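Heywood Reuse Store - Progress Report to the Fludmont Fund
Reporting period: second quarter of the grant
July 2024

Summary

The short version is that we are on schedule, slightly under budget, and still finding odd things at the bottom of bins. The long version follows, as required by section 4 of the grant agreement.

The Fund is paying for us to take in mixed small household goods from the Sarngate drop-off, sort them at Heywood, and get as much as possible back onto shelves before it goes to scrap or landfill. "Mixed small household goods" is the term in the application. The term on the shop floor is "bits." Bits are whatever is left in a kitchen drawer, a bathroom cabinet or a toy box after the owner has taken out everything they could put a name to.

What came in

We received 333 bin loads between the start of the grant and the end of the reporting period. The target was 300, so this line of the report is a pleasure to write. Most came from Sarngate. The rest were house clearances, where people tend to be generous with boxes and vague about contents.

May was the heaviest month by a distance, with 124 loads. We had planned for spring cleaning. We had not planned for everyone in the district to do it in the same two weeks, and the loading bay spent part of the month as a place you could look at but not walk through. Intake hours were cut back for a few days while we caught up. No load was turned away, though a few were asked to come back later.

What went out

Of the loads received, 173 have been fully sorted, checked and priced or disposed of. That is behind where we said we would be, and the reason is the May pile-up. The remainder are stacked, labeled and dry. We expect to close the gap by the end of next quarter, provided the district has now run out of drawers to empty.

Kitchen items sell fastest. Anything with a handle seems to find a home. Toys do well if they are complete and slowly if they are not, and we have started selling the incomplete ones by the bag, which has been more popular than we had any right to expect. Single lids remain a problem. We have a shelf of them. If the Fund knows anyone with a large number of containers and no lids, we would like an introduction.

The sorting area

The grant covered a new layout for the sorting area, and this is finished. Bins now come in at one end and leave at the other, where previously they came in at one end and stayed. There are seven stations. Each one deals with a single kind of thing, and the last is called Other, because we ran out of ideas and it was already the busiest.

Lighting was the biggest improvement for the least money. Small objects in a deep gray bin are hard to see, and clear or pale plastic ones were being missed and sent out with the scrap. With better light over the bins, far fewer are getting through. We had written a longer section about lighting for the application and were asked to shorten it, so we will leave it there.

The bins themselves are holding up well enough. They are scratched inside, as anything would be after a few months of having forks poured into it. Our original plan was to line them. We tried it, the liner bunched up in the corners and swallowed small items, and we took it out again. The money set aside for liners has not been spent, and we would like to discuss moving it to shelving.

Software

Stock is now recorded in Flurkuvix, as agreed. It took longer to set up than to learn. The main difficulty was categories: the system wants every item to be one thing, and a good share of our intake is two things or possibly none. We settled on short, plain category names and a rule that nobody may spend more than a minute deciding. Monthly figures now come out in an afternoon. They used to take most of a week and a certain amount of guessing, for which we apologize in respect of last quarter's report.

Spending

We are under budget on liners (see above) and on signage, and over on tape and labels, by more than seems possible. Rent and utilities are as forecast. A full breakdown is in the attached sheet, and the tape line has its own note.

Problems and risks

The backlog is the main one. The second is storage: loads waiting to be sorted take up room that sorted goods need, so being behind makes us slower, which puts us further behind. We have borrowed some floor space next door until the fall, and that should be enough.

The third is that the drop-off at Sarngate may close for resurfacing. If it does, intake will dip for a while. We would not be heartbroken, given the above, but it would show up in next quarter's numbers and we wanted to mention it first.

Plans for next quarter

Clear the backlog. Put up the shelving, if the Fund agrees to the change. Rewrite the notice at the drop-off, which currently asks for "small items in good condition" and is read by the public as "small items." And look again at how each bin is emptied, with the loose odds and ends on the floor of it still the slowest part of the job by some way.

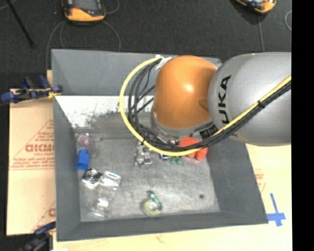 We would be grateful for a decision on the liner money before the next payment is due, as the shelving supplier's quote only holds for a month. The attached sheet has both versions of the budget, with and without the change.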